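Ticket 422: spare fingers and second board for the Bellside cell
Status: open, waiting on budget

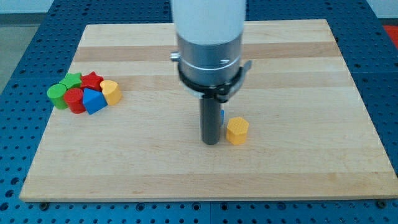

Update from Prasert Sriwong, 3 pm

Right, I've had another go at the shopping list! Kanlow quoted us for 25 fingers, which is daft for one arm, so I asked for 3 and they've said yes (the price per finger goes up a bit, but we still come out well ahead). The wooden board is fine for the block sorting. I'd like a second one the same size though, so we can set up the next job while the first is running.

Still stuck on the blocks. Prellavine only sell the plastic shapes as a full set of 22, and I only want more stars and hexagons. Can anyone at Yensuk tell me if they'd split a set with us?

Could whoever signs off the March spend look at the fingers first, please? The board can wait, and I'll add the block price once Yensuk get back to me.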